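Undus Extends Cleaning-Task Data Collection to Fitness Equipment

VORNISSTEAD, April – Undus has added gym equipment cleaning to the set of everyday tasks it records for training its Prokopenko manipulation model. Collection is under way at 2 sites, Vornisstead and Gukovmont.

Operators wear a head-level camera and clean benches, pads and handles by hand. Each recording covers one piece of equipment and is limited to 30 seconds. A weight bench is wiped with a folded paper towel, one hand resting on the padding and the other pressing on the towel.

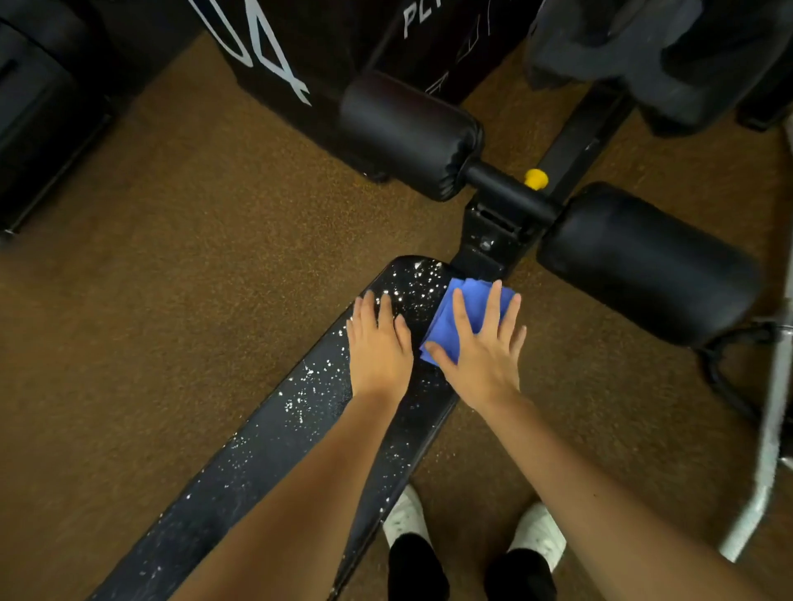
Scope of the Release

The first batch contains 1015 recordings across 22 equipment types. Each is labeled by surface, tool and wiping direction. Recordings in which the hands leave the view are removed before labeling.

Undus will use the batch to train Prokopenko on contact pressure and surface coverage. Results will be published after testing at Gukovmont.

Media contact: Undus press office, Vornisstead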